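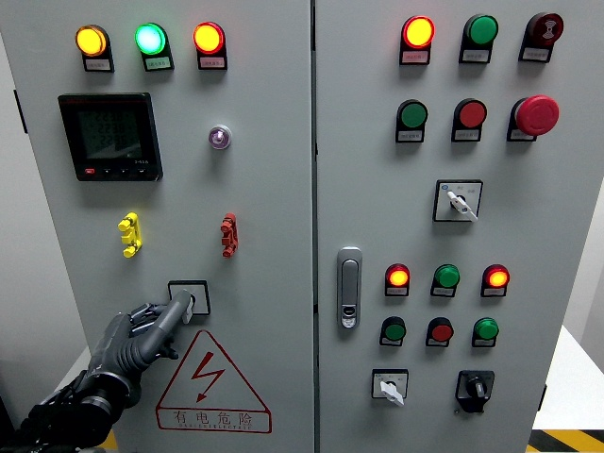
Cosmont introduces double-door control cabinet line for small pumping and ventilation plants

BINHAM, 17 May 2022 – Cosmont has released the Clavimen line of double-door electrical control cabinets for pumping stations, ventilation plants and similar sites. The line replaces the single-door cabinets the company has built at its Binham works. Orders are open now, and the first units have been allotted to the Nishad water treatment project.

Door layout

Clavimen doors are finished in a pale gray with a slight blue cast. Pilot lamps, push buttons and selector switches mount directly on the flat metal surface, and each has its own small label plate. On the left door, three round indicator lamps run in a row along the top: amber, green and orange-red. The black digital power meter sits below and to the left of them, with a three-row display and its buttons along the lower edge. A separate chrome-rimmed lamp with a violet lens is placed to the right of the meter.

The lower part of the left door carries a yellow connector on the left and a brick-red connector on the right. A small square selector switch with a white lever is centered below the pair. The triangular warning sign is white with a red outline.

Cosmont fixed this layout after a design review that ended in February. In the earlier cabinets, meter position varied from order to order, and operators who worked at more than one site had to learn each door separately. Meter, lamp row and selector switch now keep the same position on every left door in the line. Customers may still specify the right door to suit their own circuits.

Labels and documents

Label text is agreed with the customer before the plates are made. Plates can be ordered in white or gray. A door drawing is supplied with each cabinet, and the designations on the drawing match those on the plates and in the terminal schedule. Replacement plates can be ordered singly by quoting the cabinet number and the plate position.

Testing

Each cabinet goes through a point-to-point wiring check and a functional check of all door-mounted parts before it leaves Binham. Every selector switch is operated through all positions, and every lamp is lit from its own circuit. The test record is placed in the document pocket inside the right door – a signed copy is kept at the works.

Supply

The Nishad order covers 80 cabinets, to be delivered in 2 lots. Cosmont has set aside capacity for some 500 cabinets in the first production year. Existing single-door cabinets will be supported with spare parts, but no new orders for them will be accepted.

The door drawings, dimension sheets and order form are available from the Cosmont sales office in Binham under document number 3341. Requests for non-standard right doors should include a circuit diagram and a list of the parts to be mounted.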